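Small gears, rough fingers: a morning at the Holthorpe cell

The technician who looks after the gear cell at Brerwood's shop in Holthorpe starts with the fingers. "I wipe the pads first, then I look at them," she says. They must hold a gear without pressing hard, and the grit gets full of oil quickly. She changes both pads after 800 cycles — the manual allows 900, but she does not like to wait.

After this she teaches the pick points again, with the fingers open above the mat and two gears standing on the white plate. "If the fingers moved a little, the points are wrong, and you see it only later."

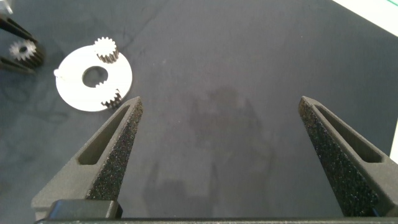
On the night shift they do it differently, according to Bermúdez: the pads are changed one at a time, and the points are checked at 11, before the first batch.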